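Grodent Moving Box Kit Review: Good Cardboard, Stingy on Extras
After a November move and a long stretch of unpacking, I have opinions
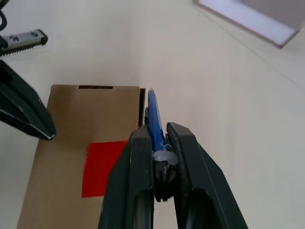
Marian Tisdell
Contributing Writer, Home and Storage

I have moved more often than a sensible person should, and for years I did it with whatever boxes the grocery store would let me carry off. This last time I was going from a big drafty rental down to a 600 square foot apartment in Mavness, and I decided I was old enough to buy proper boxes for once. The Grodent kit comes flat in one heavy bundle, with small and medium boxes and a sheet of stick-on labels.

The cardboard is the best part, so let me start there. It's stiff, it folds where it is supposed to fold, and the bottom flaps meet in the middle without that little gap that lets a teaspoon escape. I filled one of the small ones with cookbooks, which I know is a mean thing to do to a box, and carried it down two flights with my chin on top. The bottom held. The handholes are punched cleanly too, though they sit a touch high for me, and my wrists complained by evening.

Now the labels. I wanted to love them – they have a space for the room and a bigger space for what's inside – but the surface is so slick that ink sits on top and smears if you brush it with a sleeve. I gave up after the linens and wrote straight on the cardboard, on two sides, in letters big enough to read from the hallway. It takes ink beautifully. If you are choosing a color, I'd go with blue over black, which gets lost among all the printing.

There is no tape in the kit, and at this price I think there should be. I used a roll of Diltska I had in the drawer and it stuck well. I have also used the Cropper kit, which does include tape, but those boxes were thinner and two of them sagged in the stack, and I would sooner buy my own tape than mop up after a box of pickles.

Most of mine are folded flat behind the wardrobe now, waiting for my sister's turn in the spring. Two are still full. I would buy the kit again and leave the labels in the bundle.

Comments (3)

teacupsandtwine
Agree on the labels! Mine peeled off in the truck as well, so now I have three mystery boxes.

northporch
Do the mediums fit dinner plates standing up? The Cropper ones were just too short for mine.

boxed_in_again
Northporch, mine did, with a folded towel underneath. Wish they sold the small ones separately.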